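We moved to Sultcombe in January, and the first thing that changed was the water. In our old flat the kettle stayed clean for months. Now it has a white crust after nine days, and the shower head blocks up if I leave it alone.

I looked up the hardness on the supplier's website and it didn't mean much to me. Philomena Gyamfi next door has lived here far longer than we have, and she told me to buy citric acid in a big bag and forget the branded stuff. I bought 800 grams. A heaped spoonful in a full kettle, boil it, leave it for half an hour, rinse twice.

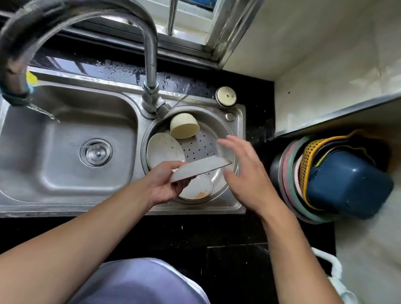
Soap is the other thing. It doesn't lather the way I'm used to, so for the first few weeks I kept adding more, and all I got was a grey film on everything. Less soap and hotter water works better. I've cut the washing powder back to the amount printed on the box for hard water — I had never read that table before.

We did get a quote for a softener. It came to £3,359 with fitting, and it would take up the cupboard where the hoover lives. We've said no for now.

Tea tastes different too. Kwesi says he can't tell, but he takes three sugars. I've gone back to a filter jug, and the cartridge needs changing again this week.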